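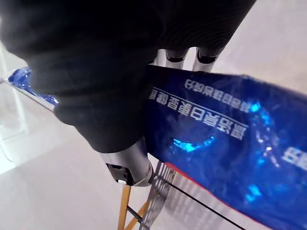 The glove rule, and other small print

I spent two days at the Wattanapong test hall this summer, and I came home with a notebook full of rules about gloves. Gloves! I'd gone to write about hands.

The hands are wonderful, by the way. Silver fingertips poking out of black knit fabric, a grey metal thumb coming up from below, and a crinkly blue package held between them. I could watch that all afternoon (I did). But the people I met mostly wanted to talk about their handling code, a 33-page document that the team at Bonari keeps rewriting. The latest version is dated 26th June and I'm told there'll be another in August.

So, the glove rule. If a hand wears fabric, the fabric is part of the hand. You log it, you check it for wear every 50 picks, and you never swap it halfway through a test. Sounds fussy, right? Then I asked to see the old logs from the Lela line, where one shift had changed gloves and forgotten to write it down. A whole run of 265 picks had to be thrown out.

My favorite rule is about shiny packaging. Glossy plastic throws light all over the place, so the code says you test under the lights you'll really work under, glare and all. No dimming things to make the numbers prettier. I like that a lot.

There's also a long section on pinch marks. A crease where the thumb presses is fine, a split seam is a fail, and a crease across the printed side gets a second look. Two people have to agree on that last one, and I heard a pretty lively argument over a bag of Testus crackers that went on right through lunch. They passed it in the end, with a note.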